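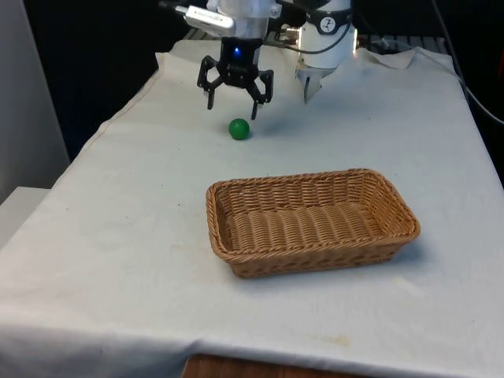

Panier Bedby en osier : mon avis après un été de pique-niques, de pain et de bazar

Bon, je vous préviens, je vais parler d'un panier pendant très longtemps. Vous avez été plusieurs à me demander en commentaire si le Bedby valait son prix, et comme je l'ai depuis le printemps et qu'il a passé le mois d'août à voyager entre la cuisine, le coffre de la voiture et la plage, je me sens enfin capable de répondre.

Pour situer : j'ai toujours eu un faible pour la vannerie. Mon premier panier date de 1999, acheté sur un marché avec l'argent de mon anniversaire, et il a tenu jusqu'à ce que le chat décide d'en faire son griffoir. Depuis, j'ai essayé le rotin de supermarché (le fond a cédé sur des pommes de terre, merci bien), la jacinthe d'eau qui sent le foin dès qu'il pleut, et un truc en papier tressé dont je préfère ne pas reparler.

Le Bedby est fabriqué par une petite maison, Veltalent, et je l'ai commandé à la boutique Berisha, celle de la rue piétonne à Urnach. Ils en avaient deux tailles en rayon. J'ai pris la grande, évidemment, et je suis rentrée à pied avec le panier au bras comme dans un livre pour enfants !

À la première prise en main

Rectangulaire, sans couvercle, avec deux poignées courtes sur les petits côtés. J'aime beaucoup les paniers ronds, mais il faut reconnaître qu'une forme rectangulaire se range mille fois mieux : sur une étagère, sous un banc, au bout d'une table. Le mien passe au millimètre dans le bas de mon buffet et j'en ai presque poussé un cri.

Le tressage est serré sur les côtés, un peu moins au fond. J'ai passé la main partout en rentrant (déformation de quelqu'un qui a ruiné trop de pulls) et j'ai trouvé trois brins qui accrochaient, tous à l'intérieur d'un angle. Un coup de ciseaux à ongles, un peu de papier de verre fin, et c'était réglé. À ce tarif, j'aurais quand même préféré ne pas avoir à le faire.

L'odeur : légère, végétale, partie en une semaine. Les gens sensibles peuvent le laisser à l'ombre sur un balcon -- pas en plein soleil, l'osier sèche et devient cassant.

À l'usage

J'ai commencé par y mettre le pain. Mauvaise idée chez moi, parce que les miettes se glissent entre les brins du fond et qu'il faut ensuite retourner l'engin au-dessus de l'évier en tapant dessus. Avec un torchon plié dedans, ça va tout de suite mieux. Veltalent vend une doublure en coton assortie, que je n'ai pas prise, le torchon de ma grand-mère fait très bien l'affaire et il est plus joli.

Ensuite, le pique-nique. Là, franchement, bonheur. On y couche deux bouteilles, une boîte de taboulé, les assiettes debout sur le côté, et il reste la place pour les abricots. Le fond ne s'affaisse pas. Par contre, les poignées courtes obligent à le porter à deux mains devant soi, et au bout de 10 minutes de sentier on commence à regarder méchamment les gens qui ont un sac à dos. Pour aller de la voiture à la couverture, parfait. Pour une vraie marche, non.

Et puis le reste de l'année il fait ce que font tous les paniers : il ramasse. Les pelotes, le courrier, les balles, les gants dépareillés, une lampe de poche sans piles. Je le vide le dimanche soir en me promettant de ne plus recommencer, vous connaissez la suite.

L'entretien

Brosse douce, sèche, dans le sens du tressage. Une fois par mois, je le passe à l'éponge à peine humide et je le laisse sécher à l'envers sur deux cales pour que l'air circule dessous. Je n'utilise ni savon noir ni huile, j'ai taché un panier comme ça et la nappe avec.

Une chose qui m'a agacée : la notice. Une seule feuille, imprimée si petit que j'ai dû la photographier et zoomer, pour lire qu'il ne faut pas laisser le panier dehors sous la pluie. Ah bon !

Ce qui m'a déçue

Les poignées, donc, trop courtes. Et surtout les petits bruits. L'osier craque, c'est normal, mais celui-ci craque chaque fois qu'on le soulève chargé, avec un petit couinement côté gauche qui n'a jamais disparu. J'ai écrit à Veltalent, qui m'a répondu gentiment que cela passerait avec le temps. J'attends toujours. Cela dit, rien n'a bougé, rien ne s'est défait, et j'ai vérifié les attaches des poignées plus souvent que nécessaire.

La couleur a un peu foncé aussi, surtout sur le bord supérieur, là où on pose les mains. Moi, j'aime bien. Si vous rêvez d'un panier qui reste clair comme au premier jour, prenez-en un peint.

Mon verdict

8 sur 10 pour la solidité, un peu moins pour le confort de portage. Je le rachèterais, mais dans la petite taille, que je trouve plus maniable et qui suffit largement pour deux personnes. La grande, je la conseille à ceux qui veulent un panier qui reste surtout à la maison, sur une table ou au pied du canapé.

Si vous passez chez Berisha, demandez à en essayer un chargé (ils ont toujours quelques bocaux à portée de main) et faites le tour de la boutique avec. Et passez vraiment la main à l'intérieur des angles avant de choisir le vôtre, d'un exemplaire à l'autre le tressage varie pas mal.

La prochaine fois je vous parle des torchons, j'ai des choses à dire.

Rechercher sur le blog... OK

Contact | Tous droits réservés, textes et photos | Retour en haut de page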